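Moving the blog, and what I lost on the way

I have spent most of November moving this blog from the old host to a new one. If you are reading this, the move worked, or the part of it you are looking at did.

The old host put the price up twice in a year and then stopped answering support tickets. I opened one in spring when comments broke and it is still marked as pending. I gave notice on a Saturday morning and gave myself until the end of the month to get everything off.

The export file came to 2,753 entries. That sounds like a lot of writing, but it includes drafts, every revision of every draft, and all the spam comments I never deleted. The real number of posts is much smaller. Some of the drafts were a single line. One just said "Zesto opening hours??" and I have no idea what I was going to do with that.

The text came across without much trouble. The dates did not. Everything written before I moved to Flanddale was stamped with the day of the import, so for an evening the front page showed my entire twenties as having happened at twenty past nine that night. Kaan Kahraman wrote me a short script to put them right. It fixed all but 26 posts, and I did those by hand over a couple of evenings with the radio on.

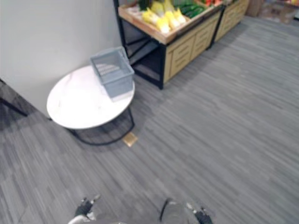
Links were the slow part. The old system put a number at the end of every address and the new one doesn't. I set up redirects for the posts people still visit, which are mostly the one on sharpening mower blades with a Dremel and the one on the bus timetable. If you have bookmarked anything else, try the search box first. If that fails, email me the title and I will dig it out.

Comments are a mixed result. Anything left in the last 7 years has survived with the right name on it. Older ones are there but show as "Guest". Despina Moldovan, I know the long one about damp in chimney breasts was yours, and I have put your name back on it. Gaetano Pace had 12 comments on the bread posts and they are sorted too.

I have dropped the sidebar, the visitor counter and the page of links. Most of the blogs on that page closed long ago, and two of the addresses now sell shoes.

Still to do: the contact form, the monthly archive pages, and the email list. If you were signed up for emails you will need to do it again when the form is back. I didn't want to copy everyone's addresses to a new company without asking.

The feed address has changed as well. The new one is at the foot of the page.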